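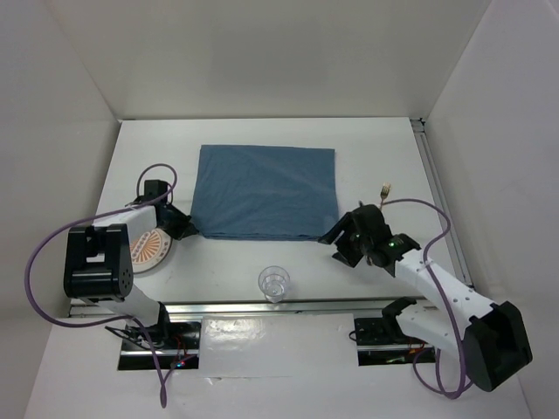

1/ Limescale, part two. Last time I covered kettles. Several of you asked about glasses and cutlery that come out of the dishwasher cloudy, so this one is about water hardness and the salt setting.

2/ Hardness is dissolved calcium and magnesium, usually quoted as mg/l of calcium carbonate. The supply at my flat in Sheehan Road tests at 120. That is moderate on most scales. It still leaves a film if the softener is set for soft water.

3/ The softener is a small tank of resin in the base of the machine. It swaps calcium for sodium. When the resin is full it has to be rinsed with brine, and the salt is what makes the brine. Salt never touches the plates if the cap is on properly.

4/ The setting controls how often that rinse happens. Mine had been left on 0 by the previous tenant. I moved it to 2 and ran 10 cycles before judging anything, same programme, same tablet.

5/ Result: film on new glasses stopped. Film on the old ones stayed.

6/ To tell film from etching, put a few drops of white vinegar on the cloudy patch, wait, rinse, dry. If the patch clears, it was scale. If it doesn't, the surface of the glass is damaged and no product will bring it back.

7/ Etching is more likely with soft water, too much detergent and hot programmes. So turning the softener right up "to be safe" is a bad idea. Remigiusz Marciniak made this point under the kettle thread and he was right.

8/ Forks and knives: brown specks are normally rust carried over from something else in the basket. Check for a cheap peeler or a chipped rack before blaming the water.

9/ Spilt salt in the bottom of the tub will mark steel. Run a rinse straight after filling. The manual says this on page 14 and I ignored it for years.

10/ Czesław Jasińska asks whether tablets with built-in salt are enough. At my hardness, possibly. I haven't tested them. Next thread is shower heads, once I've got the old one off the wall.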